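파란 티셔츠

빨래를 개는 건 내가 세상에서 두 번째로 싫어하는 일이다. 첫 번째는 다림질인데, 그건 몇 년째 안 하고 있으니까 순위에서 빼도 되려나. 아무튼 그날도 건조기에서 꺼낸 빨래가 침대 위에 산처럼 쌓여 있었고, 나는 그 옆에 앉아서 귤을 까먹고 있었다. 2월이었고, 난방을 아무리 올려도 발이 시려서 양말을 두 겹이나 신고 있었다(그 양말도 결국 다 빨래가 된다는 생각을 하면 좀 우울해진다).

전화는 귤을 세 개째 먹고 있을 때 왔다. 비오리카였다.

"너 혹시 마르쿠스 티셔츠 갖고 있니?"

인사도 없었다. 비오리카 프르부는 원래 그런 사람이다. 드루시네에서 같은 집에 살 때도 방문을 벌컥 열고는 "소금 어디 있어?"부터 물었다. 그 집을 나온 지가 언젠데, 전화기 너머 목소리를 들으니까 갑자기 그 좁은 부엌 냄새가 다 나는 것 같았다. 양파랑 젖은 행주랑 누가 태워 먹은 우유 냄새.

"무슨 티셔츠?"

"파란 거. 회색 섞인 파란 거. 걔가 맨날 입던 거."

나는 침대 위의 산을 쳐다봤다. 그리고 한 3초쯤 아무 말도 안 했다. 그 정도면 대답을 한 거나 마찬가지였는데, 비오리카는 일부러 모르는 척 기다려 줬다.

"글쎄, 찾아볼게."

"찾으면 연락해. 걔 다음 주에 온대."

마르쿠스 보이치크가 온다고. 나는 전화를 끊고 귤껍질을 한참 뜯었다. 껍질을 아주 잘게 뜯으면 손톱 밑이 노래지는데, 그걸 씻어내려면 또 한참 걸리는데, 그러면서도 계속 뜯었다.

티셔츠 얘기를 하자면 좀 길다. 드루시네의 그 집에는 빨래 건조대가 딱 하나 있었다. 셋이 사는데 하나! 그것도 다리 한쪽이 휘어서, 무거운 청바지라도 걸면 슬금슬금 옆으로 기울다가 새벽에 와장창 넘어졌다. 비오리카는 그 소리가 나면 벽을 쾅쾅 쳤고, 마르쿠스는 세상모르고 잤고, 일어나서 주섬주섬 다시 거는 건 늘 나였다. 어두운 데서 젖은 빨래를 주워 걸다 보면 뭐가 누구 건지 알 수가 없다. 그러다 보니 아침마다 양말이 섞이고, 수건이 섞이고, 어느 날은 내가 마르쿠스의 티셔츠를 입고 출근을 했다.

그게 그 파란 티셔츠였다. 회사에 도착해서 외투를 벗고 나서야 알았다. 어깨선이 팔꿈치 쪽으로 한참 내려와 있고 밑단은 거의 허벅지까지 왔다. 그런데 너무 편한 거다. 얇아질 대로 얇아진 면이라 입은 것 같지도 않았다. 나는 그날 하루 종일 기분이 좋았고, 저녁에 집에 가서 마르쿠스한테 사과를 했더니 그 애는 냄비를 젓다 말고 나를 한 번 보고는 이렇게 말했다.

"너한테 더 낫다."

그 말이 뭐라고. 정말 아무것도 아닌 말인데 나는 그걸 그날 밤에도 생각하고, 다음 날 버스에서도 생각하고, 솔직히 말하면 그 집을 나올 때까지 계속 생각했다. 티셔츠는 빨아서 돌려줬다. 돌려줬는데 건조대가 또 넘어졌고, 또 섞였고, 나는 이번에는 알면서 입었다. 마르쿠스도 알았을 거다. 우리는 그렇게 1년 가까이 그 옷을 나눠 입었다. 누가 먼저 입자고 한 적도 없고, 순서를 정한 적도 없다. 건조대에서 먼저 집는 사람이 임자였다.

이사하던 날 얘기는 짧게 하겠다. 상자가 모자라서 나는 옷을 쓰레기봉투에 담았고, 마르쿠스는 사르노라로 가는 버스가 일찍 있어서 먼저 떠났고, 비오리카는 계단에서 욕을 했다. 새집에 와서 봉투를 뜯으니까 맨 위에 그게 있었다. 내가 넣은 기억은 없다. 없는데, 내 기억이라는 게 썩 믿을 만한 물건은 못 된다.

그래서 돌려줘야 한다는 생각을 했느냐면, 했다. 여러 번 했다. 한 번은 우체국까지 갔다. 사르노라까지는 1,604킬로미터고, 소포 접수대 앞의 지도에 그 숫자가 떡하니 적혀 있었는데(왜 그런 걸 적어 두는지 모르겠다) 그걸 보고 있으니까 티셔츠 한 장 보내는 게 갑자기 굉장히 거창한 일처럼 느껴졌다. 보내려면 쪽지도 써야 할 거 아닌가. 쪽지에 뭐라고 쓰나. '네 옷이야'? 뒤에 사람이 서 있어서 나는 그냥 우표만 사서 나왔다. 그 우표는 아직도 서랍에 있다.

비오리카의 전화를 받은 날 저녁에 나는 드디어 빨래를 개기 시작했다. 수건부터 갰다. 수건은 네모나서 좋다. 반 접고, 또 반 접고, 돌돌 말면 끝이니까 머리를 안 써도 된다. 그다음이 양말이었는데 짝 없는 놈들은 따로 모아 뒀다가 귀찮아져서 도로 서랍에 쓸어 넣었다. 베갯잇, 잠옷 바지, 목이 늘어난 스웨터. 산이 점점 낮아지더니 바닥 쪽에서 파란 천이 조금 삐져나왔다.

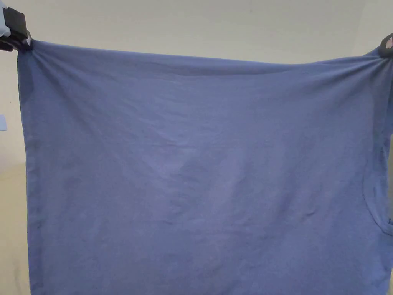

예전에는 조금 더 진한 파랑이었던 것 같은데. 하긴 내가 몇 번을 빨았나. 잘 때도 입고, 청소할 때도 입고, 감기 걸려서 사흘 내내 누워 있을 때도 그것만 입었다. 마르쿠스가 입은 날보다 내가 입은 날이 훨씬 많을 거다. 그렇게 따지면 이건 이제 내 옷 아닌가? 나는 혼자 재판을 열어서 변호도 하고 판결도 했다. 그러고는 항소했다.

엄마한테 배운 방식으로 갰다. 소매를 뒤로 넘기고, 양옆을 가운데로 모으고, 아래에서 위로 접는 방식. 갰다가 마음에 안 들어서 풀었다. 다시 갰다. 목둘레가 가운데 오게 하려면 처음에 어깨를 잘 맞춰야 하는데 나는 그게 늘 삐뚤다. 비오리카는 이런 걸 기가 막히게 잘해서 개어 놓으면 가게 진열대 같았다. 나는 네 번인가 다시 개다가 결국 마지막 것도 삐뚤어진 채로 종이봉투에 넣었다. 분다네티 빵집 봉투였다. 집에 봉투가 그것밖에 없었다. 바닥에 빵가루가 좀 있었는데 털어냈다. 거의 다.

일주일이 이상하게 길었다. 나는 그동안 봉투를 현관 옆에 세워 뒀다가, 신발장 위로 올렸다가, 다시 내렸다. 하루는 추워서(변명이 아니라 정말 추웠다) 꺼내 입고 잤다. 그러고는 아침에 또 빨았다.

마르쿠스는 비오리카네 집에 묵는다고 했고, 우리는 셋이 저녁을 먹기로 했다. 메뉴는 말할 것도 없이 양파 수프였다. 비오리카가 할 줄 아는 게 그것뿐이니까. 나는 봉투를 안고 30번 버스를 탔다. 버스 안이 더워서 창문에 김이 잔뜩 서렸고, 앞자리 꼬마가 거기에 고양이인지 감자인지를 그리고 있었다. 할 말을 연습했다. '이거 네 거야, 미안, 짐에 섞였나 봐.' 입속으로 해 보니 너무 거짓말 같아서 '미안'을 뺐다. 더 거짓말 같아져서 도로 넣었다.

문은 마르쿠스가 열었다. 머리가 짧아졌고 살이 좀 빠졌고, 손에 나무 주걱을 들고 있었다.

"왔네."

"응. 이거."

연습한 건 하나도 안 나왔다. 나는 봉투를 그냥 쑥 내밀었다. 마르쿠스가 안을 들여다보더니 주걱을 겨드랑이에 끼우고 티셔츠를 꺼냈다. 애써 갠 게 한 번에 다 풀어졌다. 빵가루가 몇 개 현관 바닥에 떨어졌다.

"이걸 아직 갖고 있었어?"

"비오리카가 네가 찾는다고 해서."

"내가?"

마르쿠스가 부엌 쪽을 돌아봤다. 부엌에서는 갑자기 물을 아주 세게 트는 소리가 났다. 비오리카 프르부는 평생 설거지를 요리 중간에 한 적이 없는 사람이다.

"나는 그냥, 네가 그거 아직 입느냐고 물어본 건데."

나는 신발을 벗는 척하면서 고개를 숙였다. 끈도 없는 부츠였는데 한참을 벗었다. 얼굴이 뜨거웠고, 그건 부엌에서 나오는 김 때문이라고 하면 될 것 같았다.

"입어." 내가 부츠에다 대고 말했다. "가끔."

"가끔?"

"자주."

마르쿠스는 티셔츠를 다시 개려고 했다. 소매를 어디로 넘길지 몰라서 이쪽으로 접었다 저쪽으로 접었다 하는데 보고 있기가 힘들 정도로 못했다. 나보다 못하는 사람은 처음 봤다. 결국 나는 한쪽 끝을 잡아 줬다. 좁은 현관에 둘이 서서, 한 사람은 양말 바람으로 또 한 사람은 겨드랑이에 주걱을 끼고, 그걸 반으로 접고 또 반으로 접었다.

"수프 탄다!" 비오리카가 소리쳤다. 주걱은 여기 있는데 자기가 좀 젓지.

마르쿠스가 티셔츠를 봉투에 넣어서 내 외투 옆에 걸었다. 그러고는 부엌으로 뛰어갔고, 나는 바닥의 빵가루를 발로 대충 모아 놓고 따라 들어갔다. 수프는 벌써 좀 탔다. 우리는 다 먹었고, 비오리카는 옛날 건조대가 아직 창고에 있다면서 가져갈 사람이 있느냐고 물었다.

내가 가져왔다. 다리는 여전히 휘어 있다. 엊그제 새벽에도 한 번 넘어졌다.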